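3.2 Seating and table arrangement in the shared hall

The second part of the study concerns how furniture is grouped in open work halls, where few interior walls tell people where to sit. Floor plans were collected for each site in the Willstead survey, and occupants completed a short form on where they worked and for how long. Of the 408 forms handed out, 161 were returned with every item filled in. Those forms are the basis for the figures given in this section.

Shared tables were the most common arrangement at the sites surveyed. Tables were often pushed together in a row, and chairs were brought in from other parts of the building as needed. Floor areas away from the tables were used for softer items such as mats and cushions. These areas had no fixed layout at most sites and were left off the original floor plans. They were added by hand by the second author, E. Bednarek, before the plans were coded.

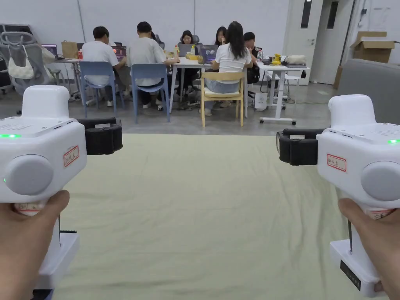
Where should the soft floor area be placed in relation to the shared tables?
It should be set apart from the tables by a clear strip of bare floor, wide enough for two people to pass each other. Occupants in the survey gave higher comfort ratings to halls laid out in this way, and they reported fewer interruptions from people walking behind their chairs.

The width of the strip was measured from the edge of the mat or cushion to the nearest chair back, with the chair in use. Measurements taken with the chair pushed in were found to overstate the space available and were dropped. A further 33 forms mentioned noise from chairs being moved on hard floors. This was a frequent comment at Videtside and a rare one at Laria, where the tables stand on carpet.

Seating type was recorded separately. Few halls used a single model of chair. Plastic chairs, wooden chairs and office chairs were commonly found at the same table, and occupants did not rate mixed seating lower than matched seating. Several of them wrote that they chose a chair by how long they expected to stay. Seat pads were mentioned favorably in 40 of the returned forms. 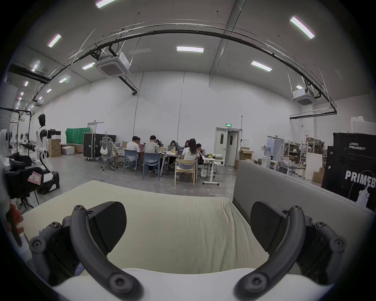 Figure 4. Shared hall with people working on laptops at a long white table; a cream-colored cushion lies in front of the work area.

The effect of cable routing on table position was also considered. At Forsberg, the tables had been placed according to the location of the wall outlets, and occupants seldom moved them. At the other sites the tables were moved more often, and extension cables were laid across the floor to follow them. N. Khosravi coded each plan for the length of cable crossing a walking route. Longer crossings went together with lower ratings for ease of movement, although the number of sites is too small to treat this as more than a tendency. Mobile tables on wheels were used mainly to extend an existing row, and they were usually left in place at the end of the day. Storage for bags and coats is discussed in Section 3.3.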